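Sorting the break room packet tray, worth it?

kieutruong
Our tray has the two compartments, small one on the left, and both are one big heap of packets again. I can never find what I want!
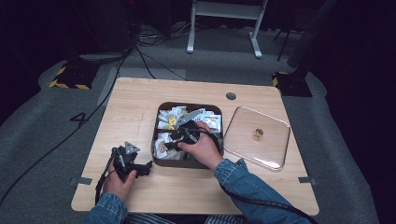

I'm thinking small stuff on the left, the rest standing up in rows on the right. Anyone do this?

Thien_T
Did it in June. Lasted two days. People dig.

mayuree_k
Disagree with Thien, ours has held up fine, but we only put out 50 at a time and keep the rest in a drawer.

kieutruong
Ohh, I bought a box of 300 and dumped in as many as would fit (oops).

Thien_T
Well, there you go. Still say rows are a waste of time.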